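**Olen Sturine - bac de rangement rectangulaire, blanc**

Le Sturine est un bac ouvert en matière plastique, destiné au rangement à plat sur plan de travail, étagère ou fond de tiroir. Il se vend à l'unité ou par lot de 15. Le couvercle Fehr, commandé séparément, se pose sans clips.

## Caractéristiques

| Désignation | Valeur |
|---|---|
| Longueur extérieure | 224 mm |
| Hauteur | 80 mm |
| Matière | plastique teinté dans la masse |
| Coloris | blanc |
| Charnières, clips | aucun |
| Empilage | oui, avec couvercle Fehr |

## Utilisation

Le bac reçoit les consommables que l'on prend à la main plusieurs fois par heure : mouchoirs, chiffons pliés, petites fournitures d'atelier ou de bureau. Une boîte de mouchoirs s'y loge avec son carton, ouverture vers le haut. L'outillage lourd reste en caisse fermée. Les équerres et les outils à poignées longues se rangent à côté, à plat, ou dans le modèle Fistel, plus long.

Sur un plan en marbre ou à décor marbre, le fond lisse ne nécessite pas de patin. Sur bois huilé, prévoir le tapis antidérapant (référence Fistel T).
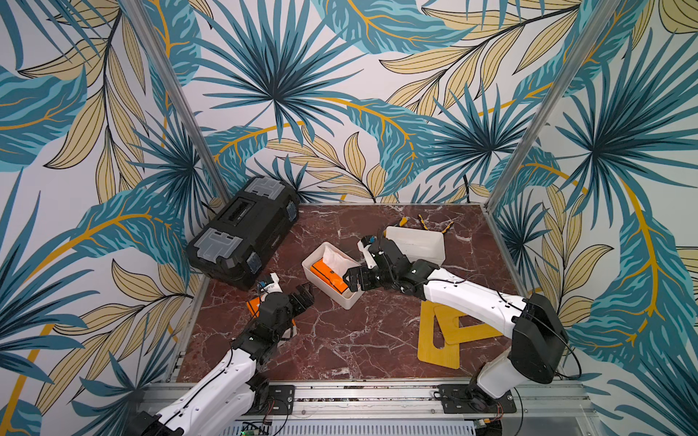 Hauwa Abubakar signale que le bac vide se déplace quand on tire un mouchoir d'un geste sec, et demande s'il existe une version lestée. Il n'en existe pas. Le tapis Fistel T, découpé au format du fond, suffit dans ce cas - il se fixe sous le bac par deux bandes adhésives fournies.

## Entretien

- Lavage à l'eau tiède, 40 °C au maximum, avec un détergent neutre.
- Pas de solvant ni de tampon abrasif.
- Égoutter le bac retourné, ouverture vers le bas. Il peut aussi être stocké vide dans cette position pour éviter la poussière.
- Les traces d'encre se retirent avec un chiffon humide et du savon. Sur un bac ancien, une légère marque peut subsister.

## Conditionnement

Le lot est livré en carton, bacs emboîtés, intercalaires papier. Les couvercles Fehr sont expédiés à part. Les bacs fabriqués avant le changement de moule du mois d'août ont un rebord plus étroit et n'acceptent pas le couvercle actuel - préciser la série lors de la commande.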